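Thread: Mixed end effectors in one demo set – split or pool?
Board: Data collection > Simulation

grudger7
Posted 13 September 2021

We are putting together a tabletop set in sim for the Zerby policy. Current state is 1049 episodes, all teleoperated, all on the same torso. Of those, 206 were recorded with the multi-fingered hand on the right and the two-fingered gripper on the left. The rest are gripper on both sides.

Question is whether to pool them. The action vector for the hand is longer, so at the moment I pad the gripper episodes with zeros and add a mask. Training runs, loss looks sane, but I don't trust it. Has anyone done this at a similar size?

swai_user
Pooling is fine if the mask reaches the loss and not only the input. If you pad with zeros and leave the loss alone you are teaching the model that the fingers sit at zero most of the time. Check that first.

grudger7
Mask is applied in the loss. Checked it this morning.

Zawadi Koech
I would split. We tried pooling on Seltcombe with a similar ratio and the hand episodes got drowned. Right arm approach was good, then the fingers closed as if they were a gripper, all together, far too early. Oversampling the hand episodes by 3 helped a bit but the grasps were still poor.

swai_user
That is a sampling problem and you have half fixed it yourself. Splitting throws away all the reaching data, which is the expensive part.

Zawadi Koech
Reaching data is the cheap part. You can script reaching. Finger contact is what costs operator time, and it is what he has least of.

nullpose
Depends what the operators do with the left arm in the mixed episodes. If it is parked, half your data there is a constant. What does the scene randomiser change between episodes?

grudger7
Room layout, wall and floor materials, table, chairs, small objects on the table, start pose of both arms. Camera pose is jittered as well, including roll. Left arm is used in most of the mixed episodes but I have not measured how much.

Right hand over the table, left gripper up, one of the mixed episodes:

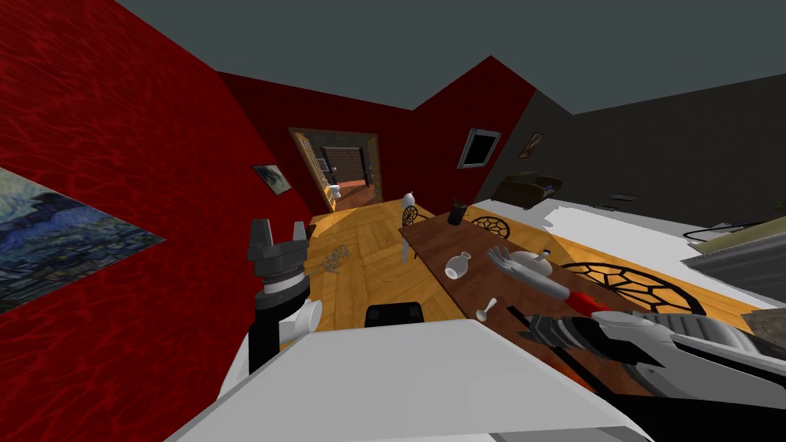

Image: grudger7 / Grudotmont sim render

The small white vase next to the hand is the target in this one. The goblet nearer the front and the cup towards the far end are distractors.

nullpose
How much roll are you allowing? That is steep. Will the real camera ever see the room at that angle?

grudger7
No. The range was set wide in February and has stayed there.

nullpose
Then narrow it before you argue about pooling. You are spending capacity on views you will never get at test time.

swai_user
Disagree. Wide camera jitter is cheap to render and it stops the policy leaning on the horizon. I would keep it and add a second set with a tight range for fine-tuning.

Zawadi Koech
Thin stems next to other thin things are a separate worry. Goblet stem, the sprig by the left gripper. If you train at low resolution those go to a pixel or two. What is the input size?

grudger7
Small. I will try a crop around each wrist and report back. Plan for now: pooled pre-training with the loss mask, then fine-tune on the hand episodes only, once with the wide roll and once with a narrow one.

Zawadi Koech
Add a third run on the hand episodes from scratch. Otherwise you won't know whether the pooling did anything.

swai_user
Fair. And log finger closure time against first contact, per episode. Success rate alone will hide the early closing.

grudger7
Both noted. Does anyone have a contact logger that copes with the hand's collision meshes? Mine reports touch between neighbouring fingers on nearly every step.

nullpose
Filter self-collision pairs by link parent, then again by hand for the thumb. No script for it, sorry – mine is a list in a text file.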